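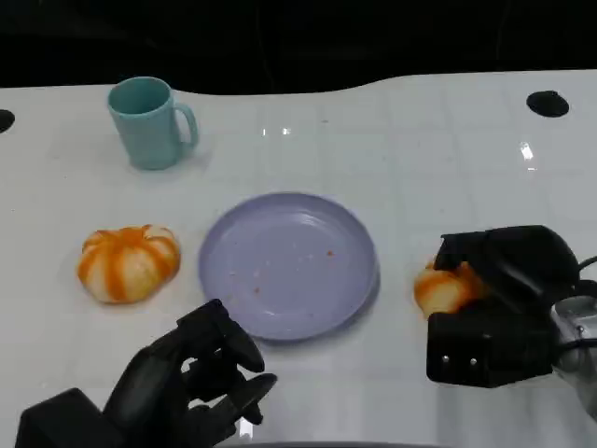
Enikő Deák

Handout 4: Indicators and what they leave out

Read this before Wednesday. Bring the Dakach worksheet, filled in, even if you think your answers are bad.

Last time we ended on the claim that a country or a city can be steered by a dashboard. I said I doubted it and a few of you wanted reasons, so these notes are mostly reasons.

Start with the composite index. Someone picks a set of things they believe matter (income, schooling, clean air, trust in neighbors), puts each on a common scale, gives each a weight, and adds them up. Out comes one number. The arithmetic is fine. The weights are opinions, and once the number is printed you can't see them anymore.

Take two made-to-measure towns from the worksheet. Szénási scores 62 and Durnora scores 60. The local paper in Szénási would call that a win. Now double the weight on air quality and work it out again. The order flips, and no one in either town is living any differently. Before you quote a ranking, ask how far the weights have to move before the ranking does. Most published tables don't tell you.

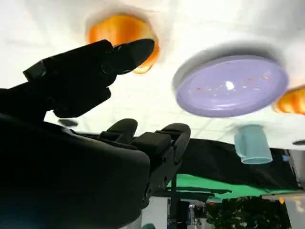 The second problem is where the raw figures come from. Life satisfaction is usually asked on a ladder or a scale, by phone or online, of people willing to answer. Durnora's figure rests on 200 replies. With a sample that size, a gap of 2 points may be nothing at all. I would still rather have the survey than not have it, but I wouldn't move a budget on it.

Third, targets bend behavior. If a housing office is judged on how fast it closes cases, cases get closed. Some of those families have homes. Others were sent a letter, didn't reply in time, and dropped off the list. Both count the same. The Stemotard reading goes through this at length — skip the preface, it's mostly cheering.

A fair objection: without measures, the loudest voice in the room decides. I accept that. It doesn't follow that any measure is better than none, and a new index deserves the same suspicion we gave the old one in February, even when we like its politics.

For Wednesday, in writing, one page:

Pick one indicator from the worksheet and say who collects it and who pays for that.

Describe one way to raise the score while leaving people worse off.

Say what you would want to know before using it to cut a program.

Spreadsheets are optional. Show your weights if you use one.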